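Dadwood — gallery — the brick sort-out

2021-03-24

Finally got to the big bricks. Over 200 of them in one tub, all colours mixed in together, plus a bit of sand from who knows where. Took most of the afternoon, two pots of tea and a lot of kneeling. Pics to follow as I get them loaded, the page is slow tonight so be patient.

How we're sorting, for those who asked:

By colour first. Shape later, maybe never. The curved ones go in with their own colour, we tried giving them a seperate bin last November and it was a mess in a week.

Flat white surface to sort on — much easier to spot the little ones than on the rug. Open-front bins in a row so small hands can reach in without tipping the lot.

Anything chewed or cracked goes in the Skesorent bag by the door. 9 so far. The Kano set stays in its own box, please don't mix it in, we only just got it complete again.

Wheels and axles are still in the ice cream pail. Leave them there for now.
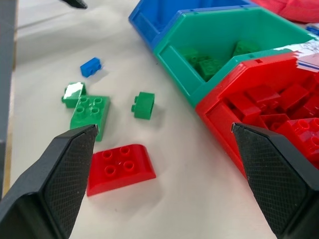

One red, a few greens and one small blue still to put away, bins along the side.

More when the rest upload. Still to do — the train track, the farm animals, and the marble run that nobodys seen all the peices of. If you have spare lids for the bins drop them at the front desk, any colour is fine.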